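Kedir Ejigu doubts the new handling rules

Kedir Ejigu has read the Furonbridge rulebook twice and remains unmoved. "It's 136 pages," he says. "Page 70 tells you to hold a sleeve by the cuff. Fine. Does it say how hard? It doesn't." 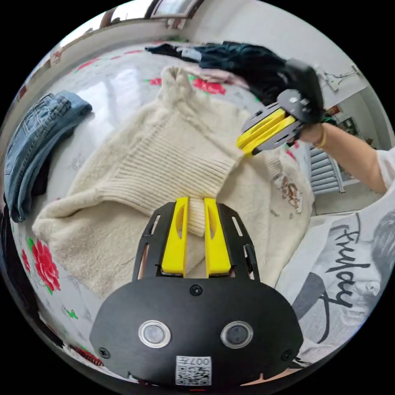
Who checks?

Checking is left to whoever did the work. Ejigu thinks that is daft. "A jumper laid flat on a bed gets a tick for 'garment ready'. I could tick that in my sleep."

He would also like fingers kept clear of the gripper tips, a point the rules put in a footnote.

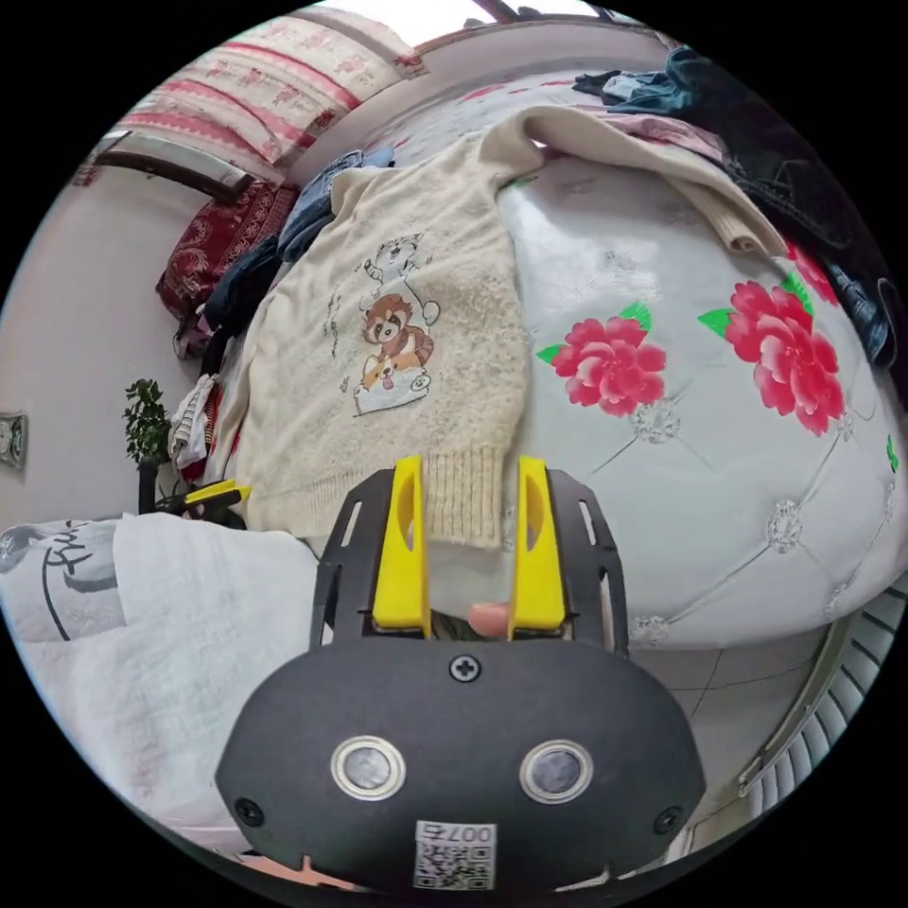

Should the rules be scrapped?

Ejigu would keep them but cut them to ten pages, with a grip limit for each kind of cloth and an outside check every February.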